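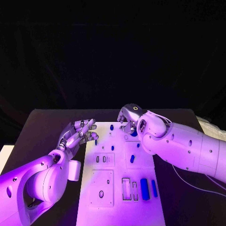 Hasto task board on a dark gray tabletop, with blue pegs and cutout slots.

Hasto peg board: common questions

Are the pegs interchangeable?
No. Round pegs go in round holes and oval pegs in oval holes. Set part 193 covers both.

Can I order a single peg?
Yes. Stover ships singles from Hastport. Quote the part number on the order form.

How do I clean the board?
Wipe with a damp cloth. Do not use solvent on the plates.

A peg binds halfway. What now?
Pull it straight out, clear the hole and start again. Do not twist.

Is the 2025 plate set still sold?
It was discontinued in July.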